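Valtine's August Looks Have Fans Hitting Save

8 August 2021

569 shares | 72 comments

Valtine has done it again. The singer, fresh off the Kokitz tour, dropped a new set of photos late last night and the fan pages have been busy ever since. Green satin, big sleeves, hair pulled right back. Simple. Works.

The first look is the one everybody is reposting. A floor-length dress by Rodrigues, the small label she has worn since her first album, with flat sandals and no necklace. Very un-Valtine – she used to pile on the gold. Then a cropped white jacket over wide pants, sunglasses pushed up. Less exciting, but easy to copy at home.
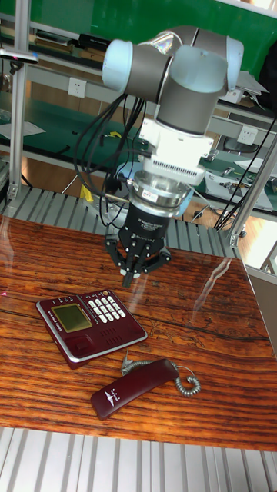 Is the green dress for sale yet?

Rodrigues has it up for pre-order at $700, in green and a dark plum, with shipping promised before the end of August. Sizes are limited so far.

For anyone not spending that, Plolby has a satin slip in nearly the same shade. Thinner fabric, shorter hem, but belt it and you're most of the way their. The sleeves are harder. A sheer blouse underneath might do it.

Makeup was kept low. Brown liner, a bit of gloss, brows brushed up. Fans are split on the hair – some miss the curls from the Kokitz video, others want it to stay like this for good. Her one-word caption, "Soon," set off the usual guessing about a new single. No word from the label yet. The post had 1,089 coments before breakfast, most of them hearts.

More looks are due when the tour picks up again, and the plum version is expected on stage.

RELATED
Kokitz tour: every stage outfit ranked
Five satin dresses for warm nights
Plolby's late summer drop, what to grab first
How to get the slicked-back bun without the frizz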